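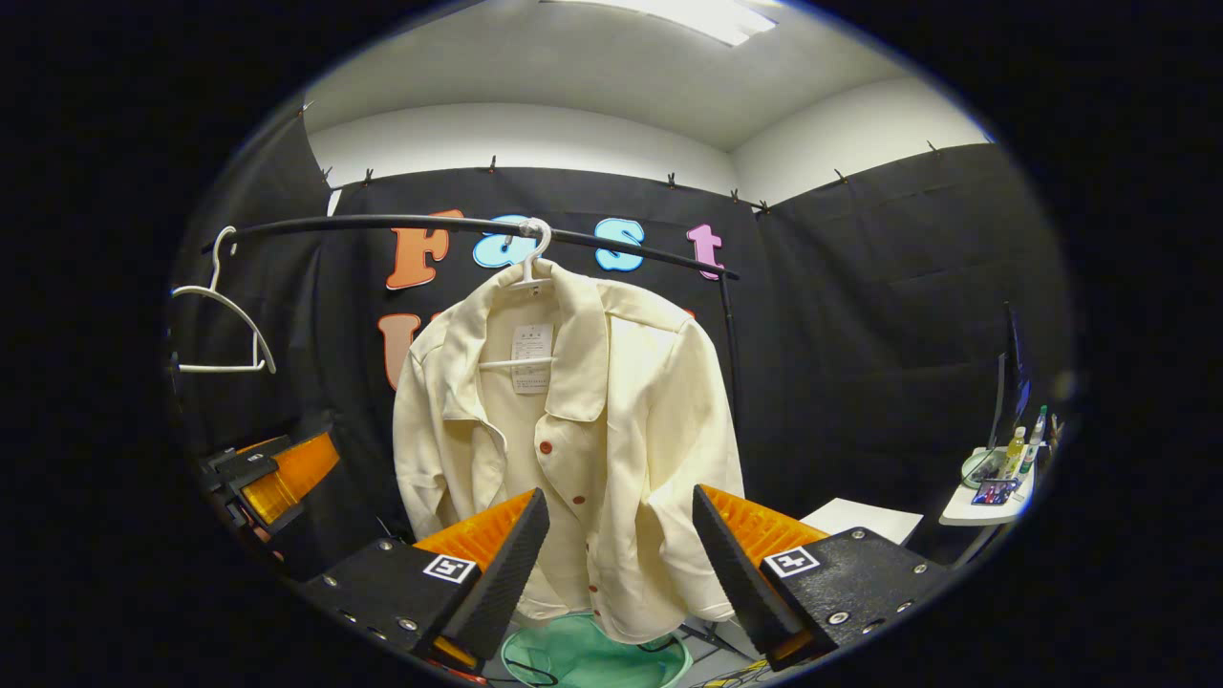
Equipment Plan and Budget, Clothes Handling Project
Farville, 8 December 2024

1. Purpose

Our project is about getting a robot to hang up and take down clothes. This report covers what we need to buy before we start the main work in February, what we decided to leave out, and what we would change if more money came in. The technical results are in a separate report.

2. What we have

The department gave us one room and the use of a desktop computer. We already own one pair of hand-held grippers and a black clothes rail. The backdrop and curtains are black cloth held up with clips, and they cost very little. We had priced a proper frame system and dropped it.

For garments we have a cream jacket with a wide collar and buttons down the front. It is a hard item for our purposes. The collar folds over by itself and the sleeves get in the way of the lower part. White plastic hangers are fine on the black rail because the two are easy to tell apart.

3. What we need

Spare finger sections. The ribbed orange sections are the part that wears. We compared two sellers, Nodau and Flullance. Nodau sells them as a set with the dark grip pads for $109. Flullance sells the sections alone for less, but shipping takes 4 weeks and the pads would have to be ordered somewhere else. We chose Nodau.

Storage cards and a card reader. Our two cards fill up before the end of a session, and then one of us has to stop and copy files. We want 3 more cards.

Printed markers. Each gripper jaw carries a square black-and-white marker. We can print these ourselves, but the paper ones curl at the corners. A print shop quoted us for a hard plastic sheet, which we think is worth paying for.

More clothes. We plan to get these secondhand. We want different weights of cloth, at least one item with a zipper, and some children's sizes.

4. Budget

The total we are asking for is $266. The Nodau set is $109 of that. The rest is for the cards, reader, marker sheet and clothes. Shipping is included. We did not add money for repairs, as the department workshop handles those.

5. Left out

We looked at the Pawlak rail, which adjusts for height. It would let us test at a child's height and an adult's height without blocks under the legs. It costs more than everything else on the list together, so it is not in this request.

We also left out a second work light. The ceiling panel is enough for now.

6. Order of buying

The finger sections go first, then the cards and reader. The marker sheet can wait until we have checked the size on a paper print. Clothes can be bought a few at a time up to the start of February.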